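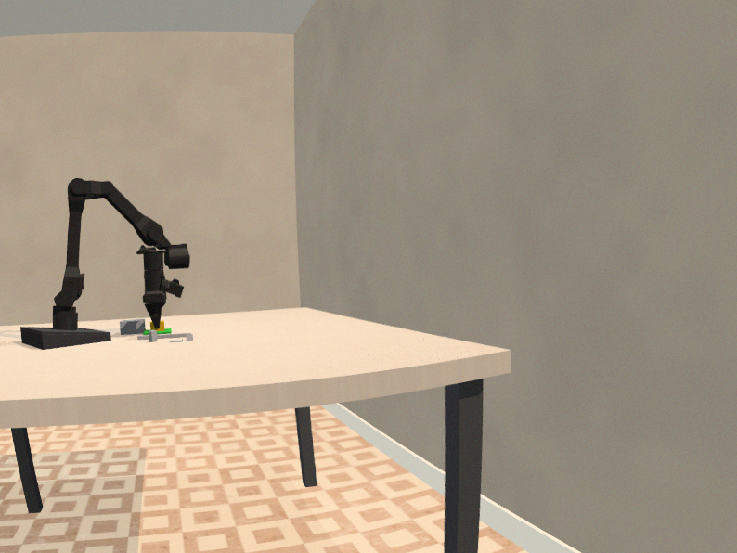 Figure 2. Tabletop workspace with a small cluster of objects.

3.2 Clutter and recall in shared kitchens

The most exciting result of the Drelldale study came from the simplest task. We asked 42 residents to look over a table of everyday items for 15 seconds, turn away, and then tell us what they had seen and where it had been. When the items were spread out, people named them easily but were often vague about position. When the same items were grouped close together, the pattern flipped -- residents forgot more of the items, yet placed the ones they did remember with striking accuracy.

This fits well with Gilchrist's earlier work in Requena, where shoppers treated a group of goods on a stall as a single landmark. We had expected a much weaker effect indoors, and we were delighted to see it hold in all four of the households we visited in August. It also held for residents over 70, a group the Requena work left out.

One wrinkle deserves more study. In the Buvel household, where meals are cooked together each evening, grouping did less harm to recall than it did elsewhere. Regular cooks may learn to read a crowded surface at a glance (Section 4 returns to this point, using the 10 follow-up interviews).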